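2023-03-07
By Ross Semple

I promised in the last newsletter that I'd tell you how the big product feed cleanup went, so grab a coffee, because I have opinions now. For anyone new: I run the online side of a kitchen and hardware store, and we sell through our own site plus two marketplaces. We've got 4,000 products in the catalog, and until this winter the stock numbers in those three places agreed with each other mostly by luck.

The way it used to work was that Nicanor Villaseñor exported a spreadsheet from our inventory system every morning, fixed the columns by hand and uploaded it everywhere. He did this for years and I don't think he complained once. But if we sold the last pepper mill at ten in the morning, the marketplaces went on happily selling it until the next day, and then I got to write the apology emails. In October I wrote so many of them that I had a template saved under "sorry again."

So we went shopping for a connector. We tried Badik first, which has a lovely dashboard and a setup wizard that took me all of one lunch break. It fell over on variants, though. We sell the same cabinet knob in nine finishes, and Badik wanted every finish to be its own product with its own page (no thank you!). Then we tried Ferkimus, which looks like it was designed in a hurry by people who hate buttons, but it handled the knobs perfectly on the first try. We stuck with Ferkimus. It costs us $359 a month on the plan we need, and yes, I winced.
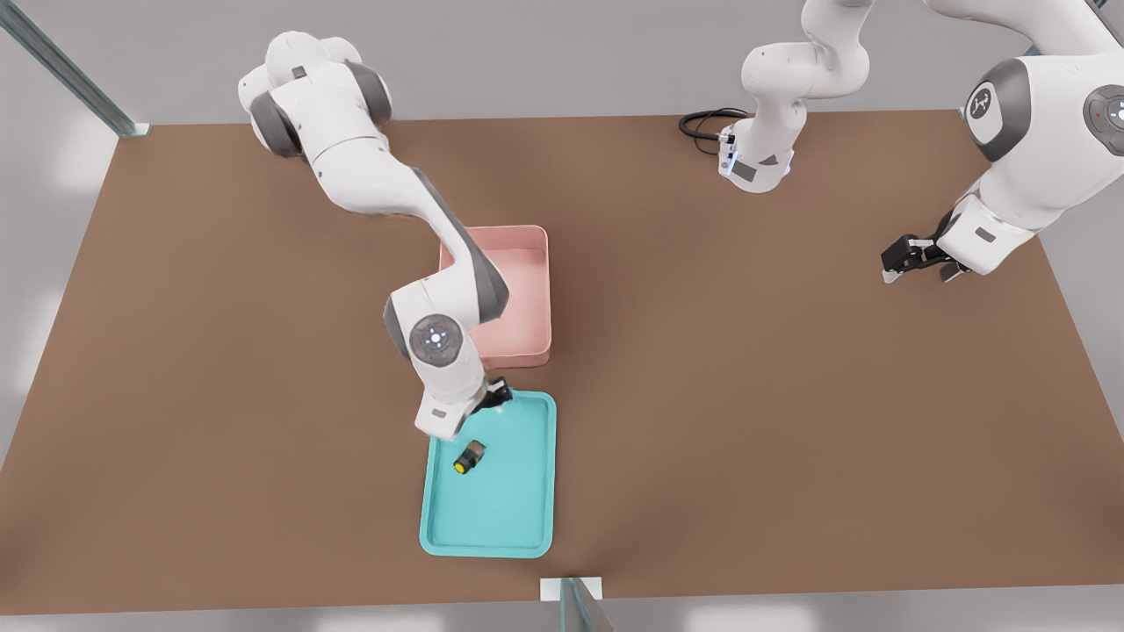 The part I hadn't planned for was the SKUs. Before you can sync anything, every product needs one code that means the same thing in every system, and ours didn't. We found 400 listings where the marketplace code and the warehouse code didn't match. Some had a stray space at the end. Some had the letter O where there should have been a zero. A whole run of the Wasilewska enamel pots had been entered under the supplier's old codes, from before they redid their catalog, and those we had to sort out one at a time with the box labels in front of us. Nicanor put on a podcast and just plowed through them. I helped, badly.

If you're about to do the same thing, please clean up the codes before you start your free trial. We burned most of ours staring at error messages – good ones, to be fair, with the row number and everything – when we could have been testing orders.

We've been live for 3 weeks as I write this. Stock updates go out every few minutes, orders from both marketplaces drop straight into the same queue as the website ones, and I have sent two apology emails total, one of which was for a dented lid and had nothing to do with any of this. Returns are still a mess. A refund on a marketplace doesn't put the item back into stock automatically, so we do those by hand on Fridays.

Next up is shipping labels. We're looking at Jostum, mainly for the rate comparison, and I'd love to hear from anyone who uses it with oversized boxes. Hit reply, it comes straight to me.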